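# Weviswood open afternoon, or how I learned to respect a red button

May 9, 2021

Stetdale is 3 hours from my front door if you don't stop for coffee, and I stopped for coffee. By the time I got to Weviswood the tour had started, so I missed the welcome and the safety talk, the second of which would have come in handy.

Weviswood teaches pairs of arms to do small household jobs. It's one long upstairs room with carpet, a kettle and a lot of extension cords. There were 20 of us on the visitor list, most from local firms, a couple from the college, and one man who asked at every stop what it would cost. He never got a number.

## The pouch bench

Ingvild Bakke runs this bench and did most of the talking. The task is packing a soft zippered pouch: one arm steadies the fabric, the other puts something long and thin inside. Cloth is a pain, she said. It sags, it folds, and it is never in the same shape twice. They had 610 tries logged before we walked in, and she was frank that a good share of them were bad. 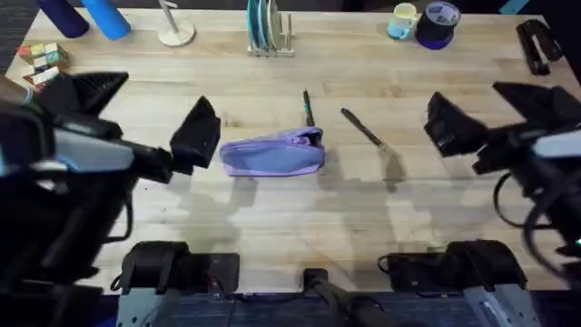 ## What went wrong

Try 611 was ours. The left gripper closed on the pouch, the right one closed on it too, and then both arms began to pull. Slowly, at first. It looked like two shoppers at a clearance sale. The controller they use, called Hirnine, is supposed to notice when the arms are working against each other and let one go slack. It noticed nothing. The zipper made a noise I could hear from the back row.

Ingvild hit the stop. The left arm froze. The right arm kept going for what she later read off the log as 5 seconds, which is a long time when you're watching a machine ignore its owner. Then it let go, swung wide of the bench and came to rest over the tape line on the floor. The man who asked about prices had been standing on that line. He had moved by then – faster than I'd have guessed.

No one was hurt. The pouch got a split seam.

## The explanation

To her credit, she gave it to us straight. Each arm has its own stop circuit. They were tied together until April, when a relay box from Bustos was swapped out and one lead went back on the wrong terminal. The check after the swap was done with only the left arm moving, so it passed.

The bench was powered down and tagged for the rest of the day. She wants both arms in motion for every stop test from now on, and the tape line moved back by a full arm's reach. I asked whether anyone would write to the visitors once it was fixed. She took my email address.

The rest of the tour was a slide deck, and we all sat well away from the projector.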